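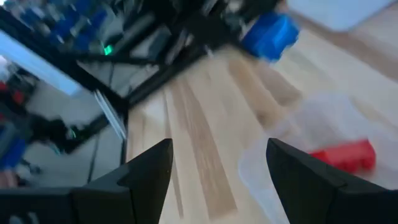

Ticket: Floor heating zone 4 drops out overnight
Site: Clurlow, ground floor
Product: Clemov zone controller with wired floor sensor
Opened: December 11, 2024
Status: Resolved, monitoring

Reported problem
Zone 4 heats normally during the day and stops calling for heat at night. The display shows the floor limit symbol. Other zones on the same manifold are fine. Floor covering is wood plank, so the floor limit has to stay enabled.

Setup
Controller firmware not changed since installation in July. Floor limit set to 27 C. Night setback on. Sensor is the standard 10 kilohm type, run in conduit under the planks. Cable extended once, at the junction box behind the manifold cabinet.

Log

Entry 1
Power cycled the controller. Symbol cleared, came back the same night. No change to the other zones.

Entry 2
Swapped the zone 4 and zone 2 actuators. Fault stayed on zone 4. Actuator ruled out. Swapped back.

Entry 3
Pulled the history from the controller. Floor reading climbs from 21 C to 33 C within one logging interval, then falls back. A slab can't do that. Suspect the sensor circuit.

Entry 4
Disconnected the sensor at the controller and measured across the pair. Reading was steady with the cable at rest and dropped by 300 ohms or more when the cable was moved at the junction box. Lower resistance reads as a warmer floor on this sensor type, which matches the history.

Entry 5
Opened the junction box. Moisture on the terminal strip and green deposit on one screw. A cold water pipe from the Michalík softener passes directly over the box and sweats when the cabinet cools down at night.

Entry 6
Cut back both conductors to clean copper, replaced the strip with gel-filled connectors, moved the box to the side wall. Insulated the pipe. Sensor reading now stable with the cable moved by hand.

Result
No floor limit events over 6 nights. Zone 4 follows the setback schedule. Floor limit left at 27 C.

Notes for Cilulgate support
The controller accepts a 12-degree jump without raising a sensor fault. It only flags open and short circuit. Please pass this on as a request for a rate-of-change check. Also, the installation sheet gives the maximum cable extension but says nothing about joint type or where the joint may be placed.

Follow-up
Export the history again after the next cold spell and attach it to this ticket. Close if there are no further events.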